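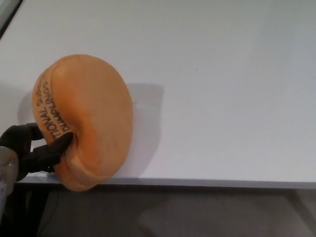
The orange dumpling, giving a bit under pressure

So I've been having a big sort-out of the squishy things, and this one got promoted straight to the keep pile. It's a soft, pale orange round, shaped like a fat disc or a dumpling, with DUMPLINGS in black capitals along the rim. I'm very fond of the lettering! It follows the curve all the way along, so you end up tilting your head to read it.

Marlene Voß (hello Marlene, I know you read these) asked in January why a grown woman needs a whole drawer of this stuff. Well, I had 37 of them in there when I started, and I'll admit that was too many. I'm down to 15 now and feeling very smug. The rest went in a Vimitholm box, the big one with the lid that never quite shuts, and they're off to my niece's school fair.

My rules for keeping were a bit wobbly. Anything sticky went. Anything that smelt of fake strawberry went (sorry, strawberry bun, you were lovely for a week). Anything I'd reach for on a long phone call stayed, and the dumpling is a proper phone call squisher - big enough to fill your hand, and with a seam round the edge that I like to run my thumb along while I'm on hold to the gas people.

The drawer itself has had a wipe out and a new liner, cut from the end of a roll of Dreßler shelf paper I'd been saving for the larder. It's a tiny bit short at the back, but I can live with that. I've put the small ones at the front and the big ones behind, and it closes without a shove for the first time in ages!

Next up is the drawer underneath, with the ribbons and the dead biros in it. I had a quick look at teatime and shut it again.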